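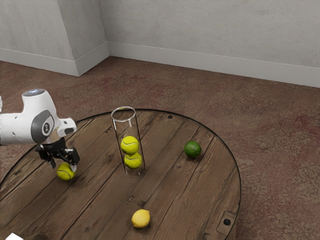 Simulated table: gripper on the loose ball, the other two in the glass cylinder.

Bo-ram Noh @boramnoh
Oct 29, 2022
We're planning to buy one arm and one gripper for the sample room at Pukeck. The order has to go in by the end of November. I'm posting the budget work as I do it, because I looked for something like this in the spring and found mostly brochures.

First step was the simulator, before any quotes. The seat costs us $200 a month and we've paid for 3 months. That's the only money spent so far.

The task is plain. Round things go into an upright container with an open top. Lemons and limes share the table so we can see how the software deals with things it should leave alone.

What I want out of the sim is reach, finger opening and clearance over the rim. Those go on the spec sheet. I don't trust it for grip force on soft items and I'm not using it for that.

2 quotes in hand. Dranside sells arm, gripper, mount and controller as one line item. Seok sells the arm alone and sends you to Flerex for the gripper.

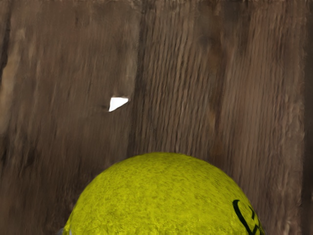
The Seok price looks lower until you add the adapter plate, the cable kit and freight from a second warehouse. After that the gap is small enough that I'd decide on service.

Service terms: Dranside lists a 22-day turnaround on repairs with no loaner. Seok offers a loaner arm but the gripper is outside the agreement. If a finger linkage bends, that's between us and Flerex.

Things I left off the first draft of the budget and had to add:
spare finger pads
a second power drop
a day of electrician time
floor anchors
training for whoever covers when I'm out

Su-bin Hong went over the draft and asked for a separate line for cameras. I had lumped them in with the controller. She was right, neither quote includes them. Cameras are on their own line now, along with the brackets.

She also wants the table in the budget. Our sample room tables are on casters. Either we buy a fixed one or we bolt one down. I have it priced both ways.

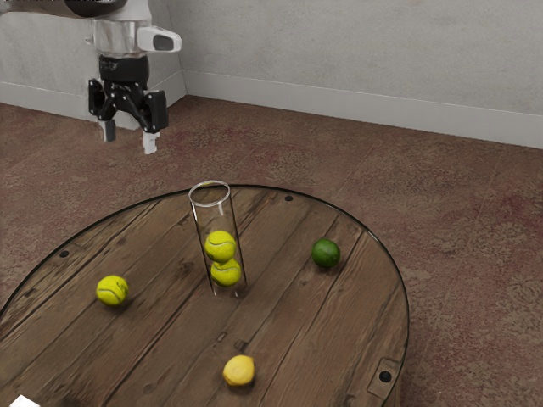 Got this one in my messages: Would you buy the gripper first and the arm later, to spread the cost over two budget years?

I'd buy them together. The gripper warranty starts at delivery, so you'd use it up with the box on a shelf, and you can't test the mount until the arm is in the room.

Next up is the site visit. Dranside wants floor photos and ceiling height before they hold the price. Seok only asked for the voltage.

I'll add the final sheet to this thread once Su-bin signs it, with our discount taken out.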